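Pre-release accessibility and safety check, build 3368, 1 August 2018
Title: Claler (point-and-click adventure, Kaswood)
Checked by: Lavanya Achari. Second reader: Kathleen Dolan.

## Display

- [x] Seizure warning shown before the title screen
- [x] Flash rate within limit in the lighthouse cutscene
- [ ] Flash rate within limit in the generator room – **fail**. The lamp flickers at 8 flashes per second if the fuse is pulled twice.
- [x] Subtitles on by default
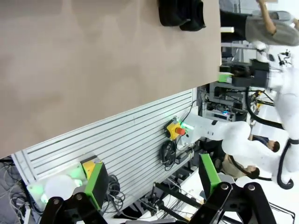 Comment (KD): The generator room lamp was passed in December with a slower timer. Restore that timer and retest on tablet and desktop.

## Input

- [x] All hotspots reachable by keyboard
- [ ] Sliding-tile puzzle playable without dragging – **partial**. Row 2 ignores the arrow keys after a reset.
- [x] Hint button can be turned off

## Save data

- [x] Autosave on room change
- [x] Seven manual slots, all load
- [ ] Warning before overwrite – **fail** on slot 7 only

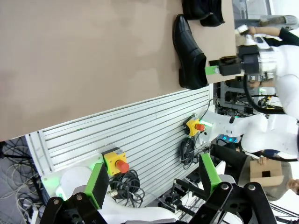
Does the slot 7 fault damage older saves?

Only the file in slot 7 is replaced. The other slots and the autosave are left alone.

Comment (LA): Hold release until both fails are closed. The tile fault can ship with a note in the readme.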